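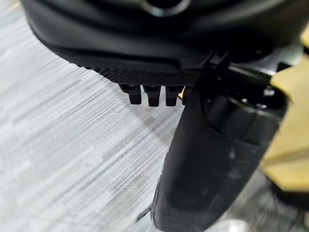 Practice grocery in Halliday gets a full produce stand

The practice grocery at the Ostamlow Training Center in Halliday has a produce section again. A wooden display unit with tiered bins now stands in the room, filled with artificial vegetables, and evening classes will begin using it on Thursday.

The stand takes the place of a pair of folding tables that had served as the produce section for several years. Students put out the stock on them in plastic tubs, and instructors had to explain what a sloped display would look like in a real store.

"You can talk about facing and stacking all evening, but it doesn't mean much on a flat table," said Njål Sundqvist, who teaches the center's course in grocery work. "Things don't roll forward on a flat table. On a slope they do, and you have to build for that."

Ostamlow offers the course to adults who are looking for work in food stores or who want to move from the checkout to the sales floor. It covers receiving, stocking, labeling, produce care and customer service. There are 51 people signed up for the current term, split between a morning group and an evening group.

What is in the bins

The new unit is laid out like the produce section of a small neighborhood market. Small yellow potatoes are at the top, with green beans just below them, laid parallel across the bin. Purplish-red sweet potatoes share the next tier with tomatoes. Closer to the front are cucumbers, carrots with their leafy tops on, and light green bitter gourds in rows.

Sundqvist asked for the gourds. Several stores in the area carry them, he said, and new employees often can't tell a customer what they are or where to find them.

"Last term I had someone come back from a job trial and say the first question she got was about bitter gourd," he said. "So now we stock it."

The artificial stock was ordered from Fastavport, a company that supplies display food to furniture showrooms and schools. The center paid $2000 for it, out of the equipment budget for this year. The same money would have gone quickly on fresh produce, Sundqvist said. In past terms the course bought a small amount of real stock every other week and gave it away at the end of class, and most of the lessons in between were done with whatever was left.

Real vegetables will still be used for the lessons on trimming, ripeness and storage temperature. Those take place in the kitchen down the hall, where there is a sink and a walk-in cooler.

Built to match

The cabinet was made by Denell, a woodworking shop on the east side of Halliday that does mostly store fixtures and kitchen islands. It has light wooden panels with dark slots and dark trim on the side facing the floor.

Halvard Fjeld, who handled the job for Denell, said the center first asked for something on casters so the room could be cleared for other classes. That idea was dropped after he measured the space. The room is 315 square feet, and with the shelving already in it there was only one wall where the stand could go without blocking the aisle.

"Once you know it's staying against that wall, you can make it heavier, and heavier is better for this," Fjeld said. "People lean on these things. They put crates on the edge."

The height of the top bin took some discussion. Stores often put slower sellers and backup stock up high, and the course teaches safe reaching, so Sundqvist wanted it higher than was comfortable for everyone. They settled on a height that a shorter student can reach with a step stool, which will be kept in the room.

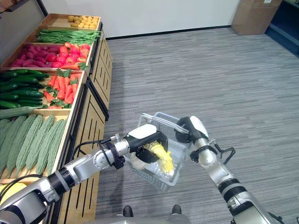 How the classes will use it

The first exercise for each group is a full reset. Students empty a bin into a crate, wipe it down and fill it again from the back to the front. They work in teams of 3, with one person filling, one handing up stock and one standing in the aisle where a customer would be.

Later lessons deal with picking orders. Students are given a shopping list and a basket and have to collect the items, then straighten the bins before the next team starts. Sundqvist said the straightening is graded along with the picking. Online orders are a large part of the work in many stores now, he said, and a picker who leaves a mess makes extra work for the person on produce.

Color placement is also part of the course. Putting red next to green is one of the oldest habits in the trade, according to Sundqvist, and students will be asked to plan a layout on paper before they move anything. Each group can rearrange the stand as it likes, provided the plan is turned in first and posted by the door.

Price cards have not been made yet. The evening group will design them as an assignment, using the current prices from a local store of their choice.

Schedule and visits

The evening group meets at 6 p.m. on Thursday and the morning group will have its first session with the stand the following week. The lesson plan for both groups is the same, though the evening classes are shorter and the picking exercise will be spread over two meetings.

Local store managers have been invited to come by during class hours and suggest changes. Fjeld will also return once both groups have worked at the stand for a while, to check the front lips of the bins and adjust the slope of the lower tiers if stock keeps sliding.

Registration for the next term opens in January. Forms are available at the front desk of the Ostamlow Training Center, and there is no fee for Halliday residents who are out of work.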